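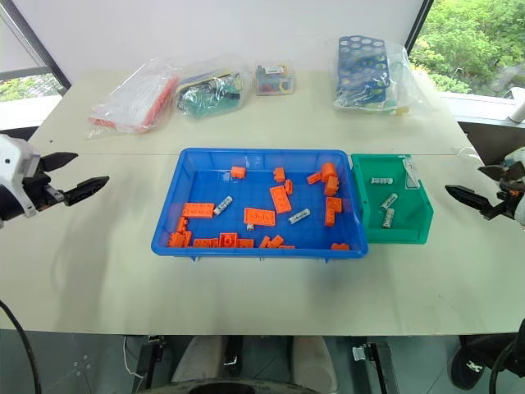

Tiltbridge Film Archive Project: Progress Report to the Dalsgaard Fund
20 December 2022
Prepared by Snædís Frandsen, project lead

Work completed
We have now cleaned and scanned 70 reels from the Trereck collection, mostly short comedies and newsreels shown at the old Tiltbridge movie house. Sixteen of those had shrunk too much for the standard gate and went through the slower scanner. Two reels were past saving. We kept the title cards from both.

Sound transfer is behind. The optical tracks on the later shorts are noisy, and our first pass clipped the dialogue in several places. Those are being redone at a lower level.

Screenings
We held two public screenings this fall. The second, a double bill with live piano, sold out. People stayed afterward to name streets and shop fronts in the newsreels, and we have added their notes to the catalog.

Budget
Spending is on plan except for storage cans, which went over by $800. We moved that amount from the travel line, as agreed by phone.

Rights
Clotitz has cleared 12 titles for online viewing. The rest are waiting on paperwork from the distributor's estate. We will not post anything until that is signed.

Next steps
Finish the sound work, then start on the feature with the missing third reel. A print may exist in a private collection and we have written to the owner. The next report is due in April.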